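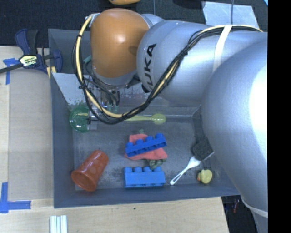
What should go in the mixed tray before a sorting exercise? Small, light household things of different shapes, laid in at random and with space left between them.

Unit 4: Sorting and storing small kitchen items
Handout 2, revised 20 November 2018

Read this before the practical. The written part is worth 32 marks and the practical 26.

1. The tray

A shallow tray with sloped sides suits this work better than a deep box. Items at the bottom of a deep box get buried and are forgotten. The grey tray has a light green spoon and a small green see-through bowl in it, the bowl lying on its side. Two things of much the same colour are easily taken for a set. In this unit we sort by use first, then by shape, and leave colour until last.

Look at the floor of the tray as well. Specks and dust collect there and end up on whatever is put down next. Wipe the tray out before each round and dry it with a clean cloth.

2. Groups

Eating: spoons, forks, small bowls.
Preparing: whisks, peelers, measuring cups.
Storing: lids, tubs, clips.
Unsure: anything you would have to ask about.

Keep the last group small. If it holds more than a quarter of the items, your other groups are too narrow.

3. Bowls and spoons

Bowls are stored upright and nested, largest at the bottom. A round bowl left on its side rolls when the drawer is opened. Spoons lie flat with all the handles pointing the same way. Do not store spoons inside bowls unless the two are used together every day.

4. Drawer inserts

The Joma insert in the teaching kitchen is 82 mm deep and takes most small bowls. The Tosto one is shallower and is for cutlery only. Measure your own drawer before the July session and bring the figures with you.

5. Written task

In over 200 words, describe how you would sort one drawer at home. Say which items you moved and which you left alone. Hand it in at the Mulligan Room desk.

Reading: Kimine course booklet, section on drawers and shelves.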